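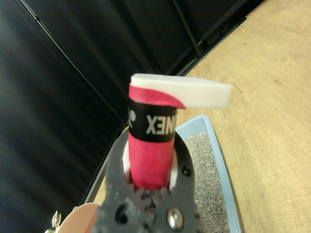 Irkavden Grip Notes -- README

Irkavden is a small collection of pictures and notes about racket handles and the grip tape on them. We keep it for people who look after rackets in a club or at home and want to compare how the tape is wrapped, where it overlaps, and how the end of it is fastened.

Contents

The folder "handles" has 437 pictures. The folder "notes" has one text file for each of 60 handles. The file names use the same number in both folders, so handle 24 is described in note 24.

What is in a note

Color of the tape, in simple words (pink, white, black).
Surface: smooth, fuzzy, or with holes.
Direction of the wrap seams, if they can be seen.
Finishing band: color, and the lettering if it is readable. Please write the letters in their correct order, also when the handle is upside down.
Loose ends or flaps of tape -- only say where they are, do not guess the reason.

Words we use

"Collar" means the short part of tape that continues past the finishing band. "Tape" is for everything wrapped on the handle, because from a picture it is not always possible to know if there is a second layer under it.

Known problems

In 5 notes the color is given as red where another reader would say pink. We did not correct these yet. The thickness of the tape is not recorded.

Changes

1 Nov 2022: the notes were checked again by Hanane Ramadan, and the word "collar" was added.

Contact

For corrections please write to Zineb Benkirane, with the number of the handle in the subject line.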